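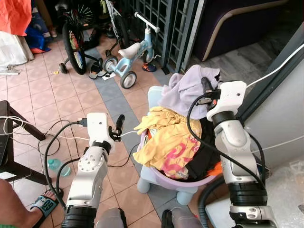 *Laundry basket up on a little stool, easier on the back.*

I wash my towels every Friday, and they used to come out stiff as cardboard. My fix is pretty simple!

1. Use half your normal detergent (I buy Rovinell, any brand works).
2. Skip the softener – pour half a cup of white vinegar in its drawer instead.
3. Fill the drum two-thirds full, no more.
4. Shake each towel hard before it goes in the dryer, then run it on medium.

Mine needed two washes to get fluffy again, and the old blue ones took three.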